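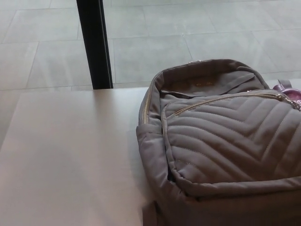 Leen Srour renovated the top-floor apartment on Uren Street on a simple rule: every wall had to save heat or store something. The outside walls got a layer of sheep's wool behind lime plaster, and the old radiators were swapped for panels run from a small heat pump. For the bedroom headboard she wanted the stitched V-shaped rows found on a quilted gray backpack, with the same soft ridges. Bognár, the upholstery shop downstairs, sewed it from leftover wool felt in 7 weeks.

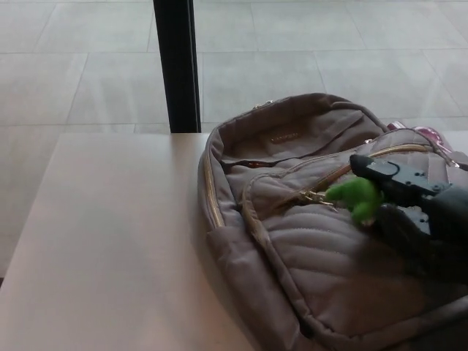 Grimarus Magazine – Homes & Interiors Desk

The apartment measures 900 square feet, and the kitchen takes up more of it than before. Srour and the builder, Przemysław Mazurek, moved one wall and reused the studs. The cabinet doors came out of a closed school in Trirkis and were sanded and oiled on site.

"The oil took longer than the cabinets," Mazurek says.

Rainwater from the roof runs to a 312-gallon tank that feeds the toilet and the balcony planters. Six windows were replaced with triple glazing. The two facing the courtyard kept their old frames – the building's rules required it – and will get inner panes in February.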